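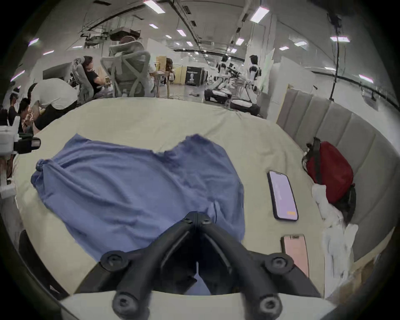 沈黙はそんなに体にいいのか

十一月にシュタインバッハ(Steinbach)の黙想会に行ってきた。宿のパンフレットには「沈黙は最古の薬である」と書いてあって、私はこの手の一文を見るとまず眉に唾をつけるほうなのだが、それでも申し込んだ。理由は大したものではなくて、秋のあいだずっと寝つきが悪かったのと、前に参加した知り合いが三人ほど続けて「変わった」と言ったからだ。何が変わったのか聞くと、三人とも答えがぼんやりしていた。ぼんやりしているのに自信だけはある。こういうのが一番気になる。

先に断っておくと、私は信仰のある人間ではない。祖母は毎朝仏壇に手を合わせる人で、私もその横で育ったけれど、教義の話になるとまるで駄目だ。かといって宗教を目の敵にするつもりもない。腹が立つのはもっと狭いところで、祈りや沈黙に「効能」をくっつけて売る、あの言い方である。血圧、免疫、集中力、睡眠の質。修道士が何百年も黙ってきたのは血圧のためではないだろう。

申し込みのページには数字が載っていた。参加者の79パーセントが「心身の状態が改善した」と回答、とある。出典はDrestixという調査会社のアンケートで、下のほうの小さい字を読むと、聞いたのは最終日の昼食の直後だった。

ここで私はしばらく画面の前で考え込んでしまった。最終日の昼食の直後。何日も黙って過ごし、ようやく話していいと言われて、スープとパンを食べて、もうすぐ家に帰れる。その瞬間に「調子はどうですか」と聞かれて、悪いですと答える人がどれほどいるのか。むしろ残りの21パーセントの人に話を聞きたい。胃が痛かったのか、隣の部屋のいびきがひどかったのか。

比べる相手もいない。同じ日数だけ湖のそばの普通の宿に泊まって、携帯電話を預けて、早寝早起きをした人たちに同じ質問をしたら何パーセントになるのだろう。私の予想では、たいして変わらない。予想でしかないが、向こうも調べていないのだからお互いさまだ。

もうひとつ気になったのは「改善した」という選択肢の並べ方である。問い合わせたら親切に質問票を送ってくれたのだが(この点は偉いと思う)、選択肢は「大いに改善した」「改善した」「少し改善した」「変わらない」の四つだった。悪くなった、がない。悪くなった人はどこに丸をつけるのか。

着いた日のこと

駅からのバスは本数が少なく、着いたのは夕方の五時をだいぶ過ぎたころだった。玄関で迎えてくれたのはアンネローレ・シュミーダー(Annelore Schmieder)さんという世話役の人で、声が低く、話すのが遅い。黙想会を長くやっているとこうなるのか、こういう人だから黙想会をやるのか。原因と結果の向きはここでもわからない。

参加者は20人ほど。夕食までは話してよいことになっていて、みんな妙によくしゃべった。これから黙るとなると人は食いだめのようにしゃべるらしい。私の向かいはノエミ・ヒーベルト(Noémie Hiebert)さんという翻訳の仕事をしている人で、参加は二度目だと言った。一度目はどうでしたかと聞くと、「三日目に泣いて、四日目に退屈した」とのこと。泣いたのはどうしてかと重ねて聞いたら、肩をすくめて、チーズを取ってくれと言われた。私はこの人が好きになった。

規則は紙一枚にまとまっている。話さない。本は読まない(祈祷書は可)。目を合わせなくてよい。携帯電話は籠に入れる。ただし、瞑想用のPandasleyというアプリを使いたい人は申し出れば端末を手元に置いてよい、とあった。

ここは引っかかった。本は駄目でアプリはいいのか。翌朝、筆談用の紙にそう書いてシュミーダーさんに見せたら、少し笑って「よく言われます」と書いてよこした。答えにはなっていない。後でわかったが、そのアプリの会社はパンフレットの裏に名前が載っている。協賛、という字はどこの国でも小さい。

で、黙っていると何が起きるか

最初の一日は、頭の中がうるさいだけだった。洗濯機の修理の予約のこと、三年前に言われた嫌味、昔の洗剤の宣伝の歌。沈黙の中で自分と出会う、とパンフレットにはあったが、出会ったのは洗剤の歌である。

朝の座る時間は17分と決まっていた。どうして半端なのかは説明がなかった。説明がないと人は意味を探すもので、食堂の黒板の前で誰かが指を折って何か数えているのを見た。私も部屋に戻ってから、17という数に聖書の裏づけがあったかどうか思い出そうとしていたのだから人のことは言えない。最終日に聞いたら、朝食の準備にちょうどよいのだそうだ。厨房の都合である。この話は気に入っていて、帰ってから何人にも話した。

二日目の午後あたりから、少し様子が変わった。これは正直に書いておかないと不公平だと思う。廊下を歩く足音とか、スプーンが皿に当たる音とかがやけに細かく聞こえるようになり、夜は九時台に眠くなった。朝まで目が覚めなかった。秋に入ってから初めてのことだ。

ほら効いたじゃないか、と言われそうだ。言われた。帰ってから妹に言われた。

でも考えてほしい。その間、私はコーヒーを一日一杯しか飲んでいない。酒は出ない。画面を見ていない。仕事のメールも来ない。午後は丘の道を二時間近く歩いている。夕食は六時で、量は控えめ。これだけ一度に変えておいて、眠れたのは沈黙のおかげです、と言い切る度胸が私にはない。薬の試験でこんなことをやったら追い返されるだろう。コーヒーのおかげかもしれないし、丘のおかげかもしれないし、全部かもしれない。黙っていたことが少しは関わっているかもしれない。そこまでは認める。

困るのは、この「かもしれない」を飛ばして話す人が多いことだ。しかも、飛ばしているのは神父さんや尼さんではないのである。滞在中に聞いた短い講話では、話をした年配の司祭は健康のことを一言も言わなかった。砂漠に行った人たちの話をして、彼らの多くは不機嫌だった、と言った。効能を言うのは、いつも周りにいる人たちだ。パンフレットを作る人、アプリを作る人、それから帰ってきて友人に触れ回る人。

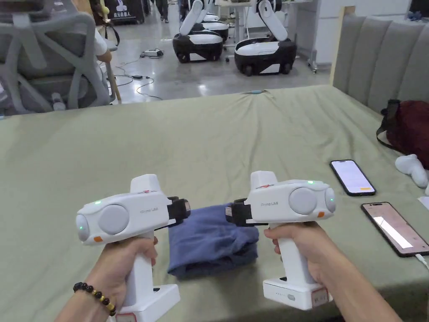

Botisの本について

帰りがけに売店で、Botisという出版社の『静けさの処方箋』という薄い本を買った。批判するなら読んでからだと思ったのだ。電車の中で読み終えた。

論の運びはだいたい次のようなものだ。修道院で暮らす人は長生きである。修道院で暮らす人は黙っている。よって黙ると長生きする。

修道院の人は煙草をあまり吸わないし、規則正しく食べるし、畑に出るし、倒れたら誰かが気づいてくれる。そもそも丈夫で気持ちの安定した人でなければ続かない生活だから、途中で出ていった人を数えなければ、残った人が元気なのは当たり前である。著者はこの点について脚注で「もちろん他の要因もありうる」と書いて、次の頁ではもう忘れている。脚注は懺悔室ではないと思う。書けば許されるというものでもない。

とはいえ、面白い章もあった。黙っている集団では食事の速さがそろってくる、という観察で、これは私も見た。三日目には全員がほとんど同時にスプーンを置いていた。少し気味が悪く、少し楽しかった。だから何だと言われると困るが、健康の話よりよほど読みごたえがある。著者はこの章だけで一冊書けばよかったのに。

ヒーベルトさんとの手紙

帰ってから二度ほどヒーベルトさんとやり取りをした。私が上に書いたような文句を長々と並べたところ、返事は短かった。

「あなたの言うとおりだと思う。でも私は健康になりたくて行ったわけではないから、健康にならなくても損はしていない」

これには参った。私の文句は全部、効くか効かないかの話で、相手の土俵に上がってから相手の数字に腹を立てていたようなものだ。彼女は信者で、日曜には(毎週ではないそうだが)教会にも行く。黙るのは黙りたいからで、それで眠れようが眠れまいが、どちらでもよいらしい。

ただ、そこで引き下がるのも癪なので、こう書き送った。それなら宿のほうも79パーセントなどと言わなければいい。あの数字に引かれて来る人は健康になりたくて来るのだし、中には医者に行くべき人もいるだろう。現に申込書には持病を書く欄がなかった。沈黙が薬だと言うなら、飲み合わせくらい聞くべきではないか。

これには「それはそう。シュミーダーさんに書くべき」と返ってきたので、書いた。返事は丁寧で、持病の欄については次の申込書から入れることを考える、とあった。数字については触れていなかった。

行ったほうがいいか、と聞かれるので

このところ何人かに聞かれたので書いておく。

部屋は清潔で、暖房は弱い。厚手の靴下を持っていくこと。食事はおいしい。特に朝の黒パン。しゃべらないのは思ったよりつらくなく、本が読めないのは思ったよりつらい。いびきをかく人は一人部屋を頼んだほうがお互いのためだと思う。

眠れなくて困っている人には、まずコーヒーを減らして夕方に歩くことを勧めたい。無料である。それで駄目なら医者に行ってほしい。黙想会はその後でいいし、行くなら別の理由で行くほうが腹も立たないと思う。

私自身の睡眠はというと、帰って一週間で元に戻った。コーヒーも元に戻ったので、どちらのせいかはやはりわからない。来月はコーヒーだけ減らしてみて、何か変わったらまた書く。変わらなくても書くつもりだ。うまくいった話しか載らないのが、この手の話の一番よくないところなので。

ところで洗剤の歌は、まだときどき鳴る。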